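About Listton

Listton is a calibration laboratory for weighing equipment. We test, adjust and certify balances, platform scales and reference weights for bakeries, pharmacies, foundries and school science departments. The laboratory was set up by Siu-fong Peng, who still signs the mass certificates. Laiba Cheema runs site work and the booking desk.

Laboratory work

Reference weights from 1 mg to 20 kg are compared against our own standards in the Umari room, which is held at a steady temperature and kept locked during a run. Items are left in the room overnight before measurement. Each weight is compared 7 times and the mean is reported with its uncertainty. Weights outside their class limits are returned as found unless the customer has asked for adjustment on the order form.

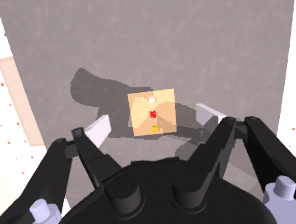
Balances are tested for repeatability, linearity and eccentric loading. The eccentricity test uses a single load placed at the centre of the pan and then towards each corner. Results before and after adjustment both appear on the certificate. Last year we issued 2649 certificates, of which 574 were for work done at customer premises.

Site work

Site visits are made from our second unit at Satti. The bench should be clear and level, and the balance should have been switched on for at least an hour. We carry loads up to 500 kg in the van. Heavier platforms need a separate quotation and access for a tail-lift vehicle.

Records

Certificates are stored in Diretow, our records system, and can be downloaded by account holders. We currently hold records for 137 customers. Paper copies are posted on request. Reminders go out one month before the due date chosen by the customer; we do not set recalibration intervals ourselves.

The laboratory closes for the first week of October while our own standards are away for comparison. Items may still be delivered to the front desk until 4 pm.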